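Apple pressing is back, and the village orchard is groaning

What a year for fruit! Anyone who has walked the lane behind Murnent allotments since the start of August will have seen the branches hanging so low that you have to duck, and the early apples are already coming off with the gentlest twist of the hand. We thought last season was good. This one has left it standing.

So the press is coming out of its winter home early, and we would love you to bring your apples along. It's the same arrangement as before: turn up with clean fruit, join the queue, have a natter, and go home with your own juice. Bruised apples are fine and so are funny shapes, scabby skins and the odd russet you can't put a name to. Please leave out anything brown and soft right through, and anything that has been lying where dogs or sheep have been. A quick rinse at home saves a long wait at the trough, and if you can bring your own bottles with good lids, so much the better.

For those who like a number, we pressed 422 litres last year, and that was with the late frost taking most of the blossom off the Halard end. The trees down there have made a wonderful recovery. There are 55 of them now, counting the young ones that went in along the hedge, and the two old perry pears have set fruit for the first time since the big prune. Perry pears are mouth-puckering things to eat raw (do try one, if only to see your neighbour's face) but the juice is lovely mixed half and half with a sweet apple.

Ga-eun Koo has been digging into the history of the orchard over the summer and has found some real treasures. The oldest mention so far is in a rent book of 1728, where a tenant is let off part of what he owed "in regard of the apple trees new planted". She has also turned up a list of the varieties growing at Halard before the road was widened, and several of the names were new to all of us. One of them, the Murnent Sweeting, may still be alive in a back garden somewhere nearby. It's described as a small, yellow, rather flat apple with a very short stalk, ripe early and gone to wool within a fortnight. If you have a tree like that, please get in touch! Ga-eun would be thrilled to come and look, and she'll bring her own ladder.

On the subject of keeping, a few people asked last time how to make juice last. Fresh from the press it will sit happily in the fridge for two or three days. It freezes beautifully, but leave a good gap at the top of the bottle for it to swell. I use the small plastic milk bottles and thaw one overnight for breakfast, and a glass of it in February is a proper treat. The pulp is worth taking home too. Chickens adore it, it heats a compost bin up like nothing else, and there's a recipe for pulp and ginger cake pinned up in the hall porch which I have now made four times. It wants ten minutes longer in the oven than it says.

Pressing starts at 10 in the morning and the last fruit goes in at 3, so that everything can be scrubbed down while it's still light and warm. Parking is on the hard ground by the gate. Wellies are a good idea, and so is a long sleeve or two, as the wasps are enjoying the windfalls every bit as much as we are. Children are very welcome to turn the handle on the scratter with a grown-up beside them, and there's generally a fight over whose turn it is.

Spare crates, sharp knives and big clean buckets are all wanted on loan. Put your name on the bottom in marker pen and leave them in the hall porch.

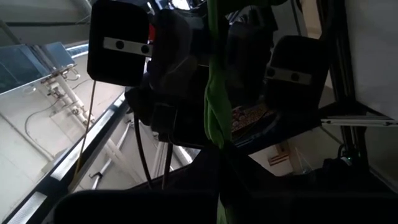

Looking up towards the ceiling, with two pairs of small round lenses in view.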